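Setting Up a Two-Arm Bench for Soft Objects, Without Fooling Yourself

Most two-arm build logs end with a clip of a folded towel and the word "works." I have stopped believing those clips, my own included.
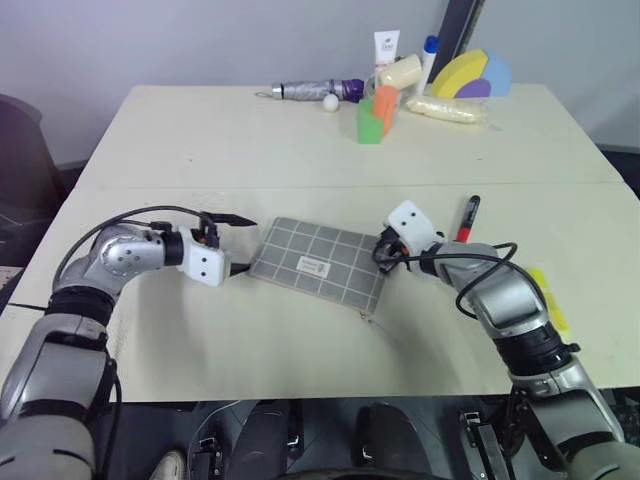

What follows is the procedure we settled on at the Garkham workshop for getting a pair of arms to handle a flat zippered pouch. It assumes the arms are already bolted down, powered and moving under your control. If they are still in boxes, do the maker's own setup first and come back in a few evenings. Maybe more than a few.

Before you start

You will need a table you can leave alone between sessions, a flat fabric pouch with a zipper, a roll of low-tack tape, a pencil and a paper notebook. I know about spreadsheets. The notebook is harder to edit later when you want a run to look better than it did.

You also need a stop button within reach of whoever is watching, wired so that it cuts motor power. A stop key on the laptop does not count. Ours locked up once with both arms moving, and the key did nothing at all.

Step 1. Fix the table

Push down on each corner. If your top is made of two panels, push down on both sides of the joint too. A small step there will catch the edge of a thin pouch, and you will spend an evening blaming the grippers for it. Shim the low side until a fingernail slides across without clicking.

Then tape the floor around the table legs. People lean on tables. If the legs have moved off the tape, throw away whatever you measured that night.

Step 2. Route the cables for the worst pose

Forum advice says to tie cables tight to the arm so they stay tidy. I tried it and pulled a connector half out on the first full wrist turn. Leave a loop at the wrist and another near the elbow. Move each joint by hand, power off, to both ends of its travel and watch the loops. They should never go tight and never drop low enough to drag on the table.

Do this with the arms crossed as well as apart. It's the crossed pose that snags.

Step 3. Set the finger height

Lower one gripper until a fingertip just touches bare table, then raise it by the thickness of a sheet of paper. Save that as your floor for that arm. Repeat for the other arm and do not copy the number across. Two arms of the same model, mounted by the same person on the same afternoon, gave us floors 4 mm apart.

Check again after the motors have been running a while. Ours drift. The Presevville group swears theirs don't, and I would like to see their notebook.

Step 4. Grip one edge, then stop

Resist the urge to run the whole task. Place the pouch flat near the middle of the close side of the table. Bring one arm in from its own side with the fingers open, one low and one high, and close on the edge. Lift a little. Put it down.

Do that until you are bored. You are looking for three kinds of failure, and they need separate columns:

Pushed: the low finger shoves the pouch along instead of getting under it.
Slipped: the fingers close on fabric and lose it on the lift.
Folded: the edge doubles over and you grip two layers.

"Pushed" usually means the floor height is too high or the approach is too fast. "Slipped" is mostly fingertip material. We went from bare plastic to a strip of thin rubber and saw some improvement, though less than the Dumlao write-up promised. "Folded" I still can't fix reliably. Coming in flatter helps a bit.

Step 5. Bring in the second arm

Now let the first arm hold its edge while the second comes down on the opposite upper corner. Run it at a quarter of your normal speed. The risk is that both arms grip well and then disagree about where the pouch is, so that each one pulls. Fabric hides this. You will hear the motors complain before you see anything.

If your controller has a current limit, set it low here. If it doesn't, I wouldn't do this step.

Step 6. Turn the pouch

A pouch laid square to the table is the easy case, and it's the one people film. Turn it by a different amount before every attempt. Put the zipper pull at the front, at the back, to the side. Flip it over. Decide the position before you look at how the last run went, or you will start feeding the arms the layouts they like. I caught myself doing it.

Step 7. Count everything

We ran 76 attempts with the pouch turned, and wrote down every one. Nearly half were clean two-arm lifts. On the night before, with the pouch square, we had 9 clean lifts in a row and were ready to tell people about it.

Write down the runs you stopped by hand. Those are failures. So is the one where somebody nudged the pouch with a finger to help.

What I would leave out

I would skip the camera upgrade until the steps above are boring. The Rornidport plans call for one early on, and it cost us 7 weeks of fiddling while the real trouble was finger height. I'd also leave the zipper itself for much later. Pulling a small tab with two rigid fingers is a different job, and I have no numbers on it worth printing.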